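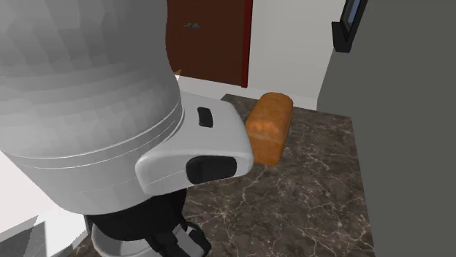
Simulated kitchen, gripper beside the loaf on the marble counter.

To: Equipment planning list
From: Borghild Amundsen, Equipment and Facilities Planning, Brarkby
Date: July 5, 2019
Subject: Re: Wunduro manipulation bench, request for budget guidance

Dear colleagues,

Thank you to Kazue Nagano for the message quoted at the foot of this one, and to those who wrote to me separately. I will answer the points in the order in which they affect the budget, and would ask that further replies go to the whole list.

The ceiling for the bench is $138,000 for the coming budget year. It covers the arm, gripper, mounting, safety equipment, the workstation and all installation work at Jukisberg. Staff time is carried by the departments and does not count against it. The service agreement for the first year is inside the ceiling; later years are to be entered under running costs. Please do not assume that any amount left over from the February round can be added. Those funds were returned.

On the number of arms, the request as first submitted was for two. I have asked that it be revised to one arm, with the second listed as an option. The simulation work so far has been done with a single arm, and we do not yet have a task in the Wunduro plan that calls for a pair. Suppliers should still be asked to state a price for the second unit and how long that price will be held.

On the gripper, Kazue asks whether the two-finger type should be written into the specification. I recommend that we specify the tasks instead and let suppliers propose the hardware. The objects in the simulated kitchen are a fair starting point for this purpose. A mug, a fork, an egg and a loaf of bread make quite different demands, and a quotation which addresses only the mug will not help us. For each class of object, suppliers should state opening width, the range of closing force, and whether the fingertips can be replaced by our own technicians. 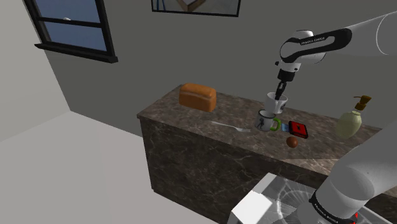

Mug held above the counter, with the second mug, red box and egg below.

Clearance is the item I would ask the technical group to look at again. The draft floor plan treats the arm as a circle on paper. It does not show where the elbow travels when the gripper is pointed straight down over a counter, or what tall items it must pass over on the way. In our layout the dispenser bottle stands toward one end of the counter with the upper arm above it, and a fixture of that height on the real bench would need to be allowed for. Please supply a side elevation as well as the plan. The Jukisberg building office will not approve anchoring without one.

The bench itself has been priced twice, once as a purchased workstation and once as a counter built on site. I have no preference, but the two prices were not prepared on the same basis. The built version omitted the floor anchors and the cable channel. It also assumed a stone top. The marble in the simulation is a matter of appearance and should not find its way into the specification. A flat, rigid surface that can be cleaned and replaced is sufficient, and the finish may be chosen by whoever will be working at it.

The usable depth of the room at Jukisberg, wall to wall, is 360 centimeters. From this must be taken the guarded area and the passage behind the operator's desk. The doorway clear width has been measured at 138 centimeters, so a pre-assembled bench can be brought in provided it is turned on end or narrower than the opening. Suppliers quoting for a complete station should confirm this in writing.

On computing, I understand that Jugah, our scheduling system, shows 158 simulation jobs charged to Wunduro in the last quarter. That is within the allowance. I do not see a case for buying a dedicated rendering machine from the bench budget, and I have struck that line. The control computer for the arm is a different matter and stays in.

Kazue also raises the question of leasing. Our rules permit it for equipment with a planned life under three years. The plan states a longer period, so a lease would require an exception — these have been granted, but the process is slow and I would not build a schedule around it. If the technical group believes the equipment will be out of date sooner than the plan says, then the plan should be changed first.

The revised request should contain the following:

Task list with object classes and the largest and heaviest item in each
One arm as the base item, second arm as a priced option
Floor plan and side elevation, with reach shown at counter height
Bench costs on one common basis, anchors and cable channel included
Risk assessment, signed by the head of the receiving department
Training for operators, with the number of places stated
Spare fingertips and cables for the first year

Quotations from at least three suppliers are needed before the request can be forwarded. The model of arm used in the simulation is not to be named as a requirement. It may be given as a reference, with the words "or equivalent" following it.

Kind regards,
Borghild Amundsen
Equipment and Facilities Planning, Brarkby

> From: Kazue Nagano
> Subject: Wunduro manipulation bench, request for budget guidance
>
> Dear Borghild, dear all,
>
> The technical group is preparing the request for the Jukisberg
> bench and would be grateful for guidance before we approach
> suppliers.
>
> 1. What is the ceiling, and does it include service?
> 2. May we request two arms? We would use the second mainly to
> keep work going during repairs.
> 3. Should the specification name a two-finger gripper? All of the
> kitchen simulations use one, and our software has been
> written for it.
> 4. Is leasing possible? One supplier has suggested it.
> 5. Can a rendering machine be included? Jobs wait in the Jugah
> queue on most afternoons.
>
> The draft floor plan is in the shared folder. It is a first version
> and comments are welcome — the position of the operator's desk in
> particular is still open.
>
> With thanks,
> Kazue Nagano
> Wunduro technical group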